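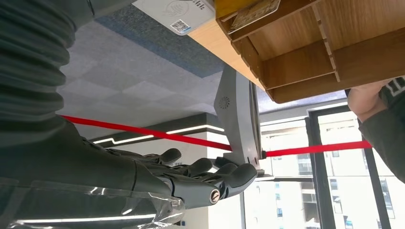
Please Answer the Letter

By Anneliese Thiele

My mother kept a box for letters that waited for an answer. It stood on the kitchen cupboard, and on Sunday evening, when the dishes were done, she took it down and wrote until it was empty. Sometimes there were only two letters in it. I was allowed to put on the stamps. As a child I found this a very boring custom, and today I would like to defend it.

I moved to Irton eleven years ago and I have worked most of that time in the office of a small firm, Buschmann, which sells parts for garden gates. We receive many messages. I do not complain about the number. What I complain about is that people have stopped to believe that a message should get an answer. They read it, they know what they think about it, and then they let it lie. The person who wrote must guess. Is it a yes? Is it a no? Was I impolite?

Last July I asked 45 former customers if they were still content with their hinges. I wrote to each of them with the name and with one sentence about their own order. I received 5 answers. One of them came from Rosemarie Hollmann, who told me that her gate was stolen in the spring and the hinges with it, so she could give no opinion. I was very glad about this letter. I have kept it.

My colleague Rüdiger Böttcher tells me I am too strict. He says silence is also an answer, and everybody understands it. I have thought about this for a long time and I do not agree. When the baker does not answer my good morning, I do not understand anything, except that something is wrong with him or with me.

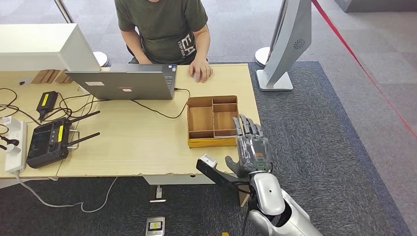
Photo: Edeltraud Grube

Some people will tell me they have no time. I believe them, but I want to ask how long an answer must be. "Thank you, I will think about it" needs 10 seconds. "No, I am sorry" needs less. We have made the mistake that we think an answer must be complete, with all questions solved, and so we wait for a free afternoon. The afternoon does not come, and after three weeks we are ashamed, and then it is really difficult to write. I know this shame well. I owe a letter to my cousin Elaine Lins since before Christmas, and each week it becomes heavier.

There is also the other side, which is fair to mention. A person who writes five pages and asks nothing cannot expect much. At school we learned to put the question in the last line, where the eye rests. I still do it. In business letters I put it in the first line too, and I do not care if this looks clumsy.

I would not make a rule for everyone. Advertising needs no reply, and rude people have lost their right to one. But for the rest, for the neighbour who asks about the hedge, or the young man who has applied for a post and will not get it, I think we could do more. Especially for the young man. He has ironed a shirt for us.

On Sunday I will write to Elaine. It will be a short letter and it will begin with an apology, but only one sentence of it.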